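September, almost midnight

I should be asleep but I'm too wound up from the computer! I've wanted to get inside that old black tower since spring and this evening I finally did it — side panel off, the whole thing lying down so I could see in properly. I had no idea how much I'd enjoy it. Everything in there has its place, and after an hour of poking around I could name most of it without running to the book.

The processor socket is my favorite part. You lift the little bracket and there's all that gold underneath, so fine I was scared to breathe near it.

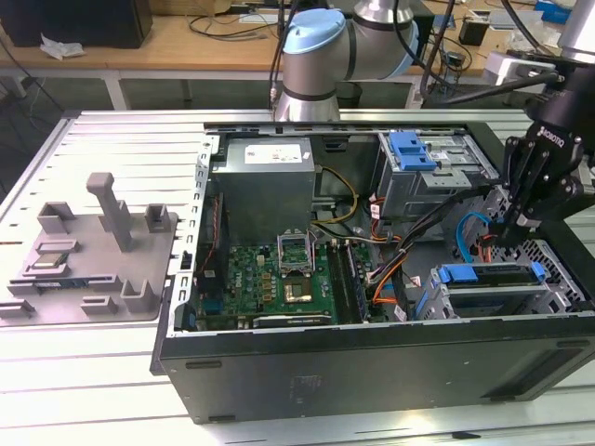
Naveed Gondal said on the phone that the memory is the easy part and the processor is where people get nervous, and he's right, my palms were sweating just thinking about it. He also told me to stop tugging at cables. Fine, Naveed.

I love the blue latch on the drive cage, so cheerful for something shut up in the dark for years. The orange cable I still need to look up.

Paid 143 for the tower back when I bought it, and I think I've had more fun out of it tonight than in all the time since. Must get thermal paste tomorrow, and 2 more of those small screws.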